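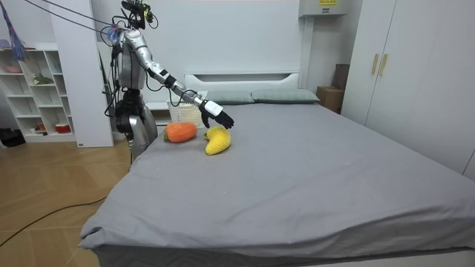 Robot reaching over a grey sheet towards two plush toys.

Kernness water tank mural – repaint or leave it?

Blagoje Dervishi
Joined April 2024

The shire has asked for feedback on the tank mural at Kernness before they call for quotes. For anyone who hasn't driven past lately, the west side has gone chalky and the lower half of the shearer is close to unreadable. The tank is 26 metres across, so a repaint isn't a weekend job. The options in the letter are a full repaint by the original studio, Dumitrescu, or a clear coat over what's left. I'm in favour of the repaint. Submissions close in May.

Despina Nedeljković
Clear coat. The faded side suits it. I also don't see why we'd pay for the same picture twice when the hall still has the old gutters.

Blagoje Dervishi
The gutters come out of a different budget, and that money can't be moved across. A clear coat over chalky paint will peel. You have to wash it back to something sound first, and by then you've lost most of the face anyway.

Thijs Verbeke
I worked on the Dramonlow silos, two of them, same sort of sun. We washed them down, primed, then laid a flat background before any of the figures went on. The background matters more than people think. Dramonlow went with a pale cream and it glared so badly that you couldn't look at it at midday from the rest stop. If they do repaint, ask for a mid tone.
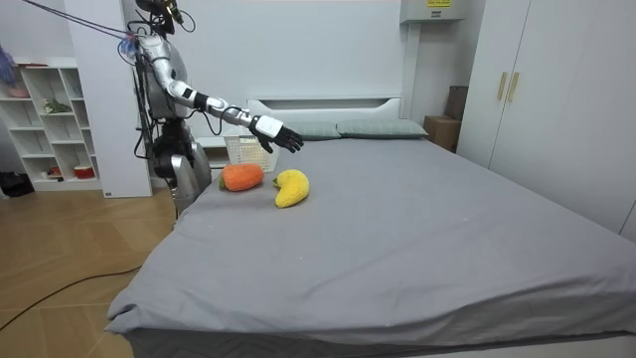 The other thing with tanks is the curve. A figure drawn flat looks fat from the road and thin from the footpath, so the studio has to pick one viewing spot and stick to it. I'd pick the servo side, where people pull over. For colour, the grey of the fitted sheet on that bed is close to what I'd put behind the shearer. Plain, even, no pattern, and the whites in his shirt would still stand out against it. You'd want test patches on the tank itself before ordering though, as greys go blue up high.

Despina Nedeljković
Grey on a tank. It was grey before they painted it.

Thijs Verbeke
It was galvanised before they painted it. Different thing.

Settimio Santoro
Has anyone seen a price? The letter I got had no figures in it. Kimia quoted us for the footy club wall and wanted $1000 just for the scaffold inspection, and that wall is one storey.

Blagoje Dervishi
No price yet. They're going to quotes after submissions. I did ring and was told nearly 53 submissions so far, which I took to mean 52 or a miscount.

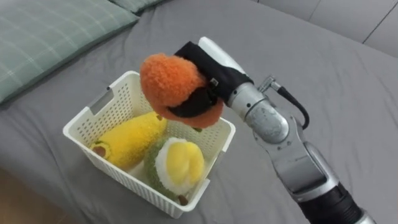 Charmaine Pretorius
I put mine in for the repaint but with a different picture. The shearer came off a stock photo and he isn't from here. The old railway gang would be better, and there are prints of them in the library. Same studio is fine by me.

Blagoje Dervishi
A new design means new approvals – that's another year at least. I'd sooner see the shearer fixed.

Charmaine Pretorius
We've waited this long. Another year won't hurt if the washing and priming get done first.

Thijs Verbeke
Don't prime and leave it. Primer left out in the weather has to be sanded and done again. Either do the lot in one go or leave the old paint on until the design is settled.

Settimio Santoro
Where do the submissions go, front counter or email?

Blagoje Dervishi
Either. Put "tank mural" in the subject line.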